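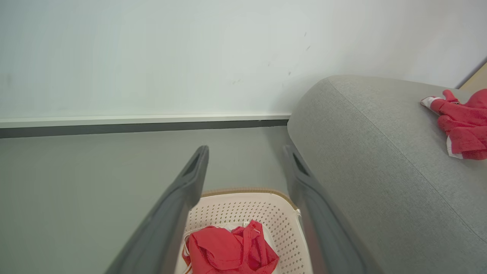 Laundry service wants $17 a bag and your living room floor

Feb 4, 2019

A company called Brellard began taking sign-ups this week for a laundry pickup plan that, it says, will give customers back an evening a week. The plan costs $17 a bag. For that, a driver comes to the door, takes what is in the basket, and brings it back clean and folded.

That part is old news. Wash-and-fold shops have done it for years, and plenty of them will send a van if you ask. What Brellard is selling as new is a set of house rules it calls the Golum method, which customers are asked to follow between pickups. The rules fill four pages. Boiled down, they tell people to move the laundry basket out of the bedroom or bathroom and put it on the floor next to the sofa, where the household spends its time.

The company's reasoning is that clothes come off where people sit down. Sweaters get pulled over heads during a movie and end up on the armrest. A basket within reach, the booklet says, "closes the gap between worn and gathered."

Maybe. Anybody who has lived with other people will have some doubts. A shirt can sit on a sofa for days with a basket right beside it. And many households would sooner not have company looking down into the wash while they drink their coffee.
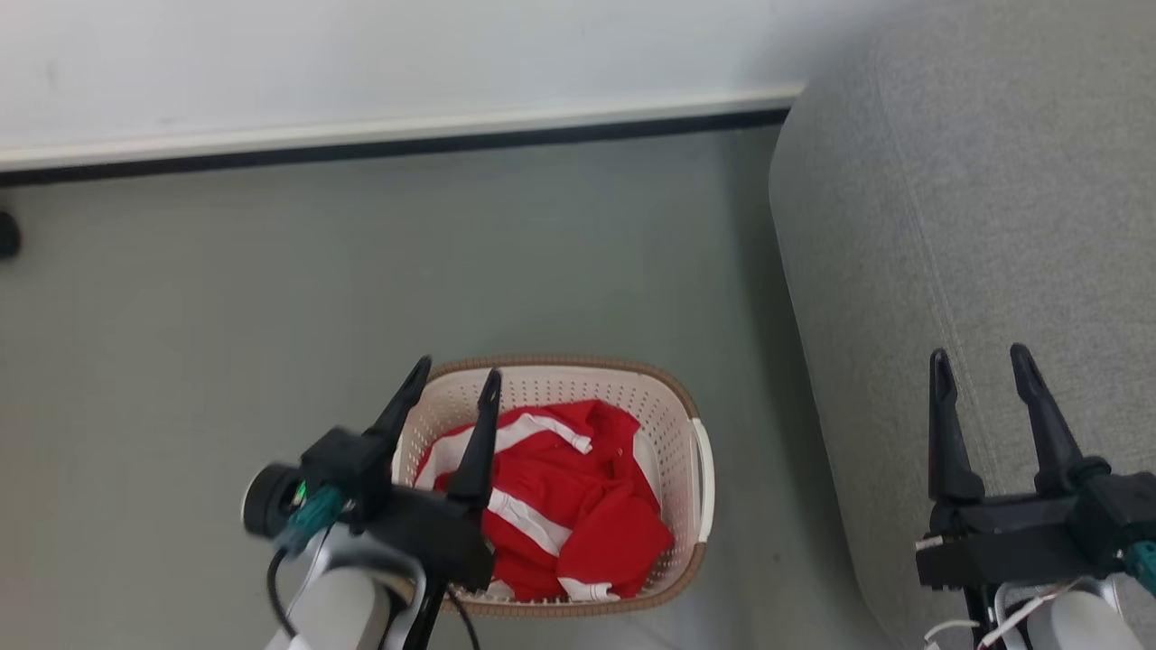
A basket on the floor beside the sofa, where the Golum booklet wants it.

Brellard says the method was tried out in October in 528 homes and that most of them "reported an improvement." Asked what was improved, the company sent over a one-page summary. It does not say how many bags each home sent in before or after, how many people lived in each home, or whether anyone dropped out. It does not say whether the homes paid for the service during the trial. A request for the full results had not been answered by the time this was posted.

Anneli Jääskeläinen has run a wash-and-fold counter for years and has read the booklet twice. She was not won over.

"People bring me their clothes in trash bags, in pillowcases, in suitcases," she said. "I have never once asked where the basket was standing. It has no bearing on the wash."

Her bigger complaint is with sorting. The Golum rules say everything goes into one basket, whites and colors together, and that sorting is the driver's problem. Jääskeläinen said that works fine until something red goes in damp and stays there until pickup day.

"Red is what I get the phone calls about," she said. "A red top with white trim is the worst, because you can't just keep it away from the whites. It has its own white on it."

The booklet gives the subject one line. It says customers with "special color concerns" should attach a note. It does not say what to attach the note to.

There is also the basket itself. The plan does not require any particular one, and an ordinary plastic basket with holes in the sides is fine under the rules. But the sign-up page steers people toward a model made by Wirker, and the Wirker basket is already ticked when the order form loads. Customers who don't want it have to scroll down and untick it. Brellard would not say whether it gets a cut of those sales. A spokesperson called it "a convenience for new members."

The bags are a separate matter. Pickup bags come from a supplier named Pärn, and the first is free. After that a lost or torn bag is charged to the customer at a price the terms describe as "the current rate." The current rate is not posted anywhere we could find.

Then there is the question of what counts as a bag. The $17 price covers one filled to a printed line. Over the line is a second bag, and the driver decides at the door. Bath towels for a family of four would go a long way toward that line -- never mind the jeans. There is a way to contest the driver's decision, but it has to be done by email, and by then the bag has gone.

To be fair to Brellard, the plan can be dropped at any time without a fee, and the terms say so in plain language near the top. Damage claims are handled within two weeks. Jääskeläinen said both of those are better than what some shops offer, and she admitted hers is slower on claims.

She still would not pay for it. Moving a basket across the apartment is free, she pointed out, and anybody curious about the Golum method can try that much tonight without giving out a card number.

Sign-ups are open now. Brellard has not announced a date for the first pickups.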